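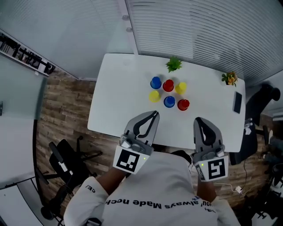 Reusable Cup Program, Umus: Progress Report to Kesico

The program supplies washable drinkware to community halls and sports clubs in the Umus district and collects it after use. This report covers the period from April to the date of issue and follows the reporting headings in the grant agreement. Stock is held in three colours. The blue, red and yellow plastic cups on the white table are the standard type, and colour is used to assign stock to a wash cycle. It has no bearing on size or price. The colour system replaced printed labels, which lifted in the dishwasher and blocked the filter.

Date of issue: 29 Aug 2018

Status

The program now serves 12 venues. Two further halls have signed the agreement but are waiting for a lockable cupboard, and no stock will be released to them until this is fitted. Delivery and collection are done on a single round. The longest leg of the round is to Kemis, where road works added around 20 minutes to each trip for most of the period. The works are now finished.

Washing

Washing is carried out under contract by Ağca. The contract rate is unchanged. The rinse temperature was found to be below the agreed setting during an April inspection, and the affected load was washed again before release. Ağca has since replaced the thermostat and supplies a printed log with each return. The logs are filed at the Umus office and can be inspected on request.

Drying remains the slow step. Cups stacked too early hold water in the base and come out of the crate with a musty smell, which accounted for most of the complaints received. Wire racks were purchased under the equipment line and racked cups are now left overnight before packing. Complaints have dropped since the change — the full record is in the annex. 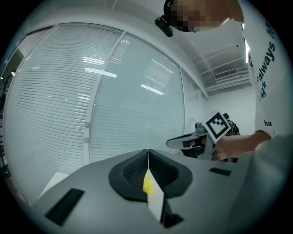 Umus, April.

Losses and breakage

Losses are recorded at the venue level. Outdoor events lose more than indoor ones, and the yellow stock is lost at a higher rate than the other two colours. We have no explanation for this and have not spent time looking for one. Breakage is minor. Most withdrawn cups were scratched and still sound, but cloudy cups are often rejected by users and we withdraw them at sorting.

The deposit trial at Kemis ran for four months. Return rates improved, but bar staff reported that handling the coins held up service at half-time. The trial will not be extended in its present form. A club-level deposit, invoiced after each season, is being drafted.

Budget

Spending is within the approved total. Transport is over its line owing to the Kemis detour, and washing is under. We ask Kesico to approve a transfer between these lines. No change to the total is sought. Crate purchases were held back pending a quote for a stackable model with drain holes; the quote has been received and is attached.

Work for the next period

Open the remaining halls once the cupboards are in place.
Issue the revised venue agreement, including the club-level deposit.
Replace withdrawn stock in all colours.
Complete the stocktake before the summer events begin.

Outstanding from the last report: the insurance certificate for the storage area has been renewed and is attached. The venue survey was sent late and responses are still coming in — a summary will be forwarded separately.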